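Home | Notes | How-tos | Code | Contact

How to label your grasp attempts so the comparison means something

I get emails about this one, so I'm writing it down properly. Say you have two versions of a picking policy and you want to know which one is better. You run both on the arm, you tally up the wins, one gets a bigger number, and you post it in the group chat. I did exactly that for most of a year, and then Heriberto Lozano asked me what I counted as a win and I gave him three different answers in one conversation. Ouch!

So what follows is the way I do it now. It's slow the first time and pretty painless after that.

Step 1: Write down the end state before you run anything

One sentence, in plain words, that a person walking in off the street could check. Mine for the bowl task reads: "The toy is outside the bowl, resting on the table, and the fingers are open and clear of it." No mention of how it got there. If you want to score style (did it scrape the wall, did it regrasp), put that in a separate column and keep it away from the main number.

Step 2: Split the attempt into stages

I use four: reach, contact, lift, release. Each attempt gets the name of the last stage it finished. This is the part that paid off the most for me, by a mile. Two policies can both land on the same success rate and fail in totally different ways – one never gets down into the bowl, the other gets there fine and drops everything on the way up. Those need different fixes.

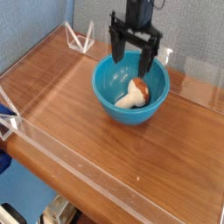

The line between reach and contact is where you'll argue. My rule is that reach is finished when both fingertips are below the rim and the toy is between them. A single finger that's deep in the bowl with the toy off to one side doesn't count, even if it looks close and even if you're rooting for it (you will be). Contact is finished when both fingers are touching the toy and have stopped closing. Lift is finished when the whole toy is higher than the rim.

Step 3: Fix your starting poses ahead of time

I print a sheet with 40 starting poses and use the same sheet for both policies. Each line has the toy, where in the bowl it goes, and which way the stem or handle points. Soft toys won't sit exactly the way you want, so get it as near as you can and move on. Leaning toys against the wall of the bowl should be on the sheet too. Mine had hardly any of those at first and my numbers were way too rosy.

Step 4: Alternate

Run policy A on line one, then policy B on line one, then go to line two. Please don't do all of A before lunch and all of B after. Light shifts, fingertips pick up dust, and you get sloppier at placing things. I shuffle which one goes first using a little script called Gravik, but flipping a coin works fine.

Step 5: Label from video, without knowing which is which

I rename the clips, wait until the next morning, and label with the policy names hidden. Fikside is the tool I use for it, mostly for the keyboard shortcuts. Then a second person labels a chunk of the same clips. On our last round we double-labeled 143 clips and disagreed on 9. Of those, 6 were reach versus contact, so I went back and tightened that definition, and we relabeled the lot.

What I got out of it

Our old policy and the new one (Nutura, named after a street I used to live on) looked nearly tied on plain success. Once I had stages, it was clear the new one was much better at getting down into the bowl and a bit worse at holding on during the lift. We'd been about to collect a big pile of new reaching demos! Instead I spent December on the closing speed, and that's where most of the gain came from.

A few odds and ends

If the arm stops on a safety limit, label it as a failure at whatever stage it was in. Throwing those out is tempting and it'll flatter whichever policy is rougher.

Put a time limit on every attempt and write it on the sheet.

Keep the sheet with the clips. I lost one once and had to rebuild it by squinting at videos – never again.

If you change a definition halfway through, relabel everything from the start, both policies.

Related how-tos
Setting a time limit for slow policies
Hsueh plots: showing stage failures on one page
Choosing toys for a soft-object test set
How I name my clips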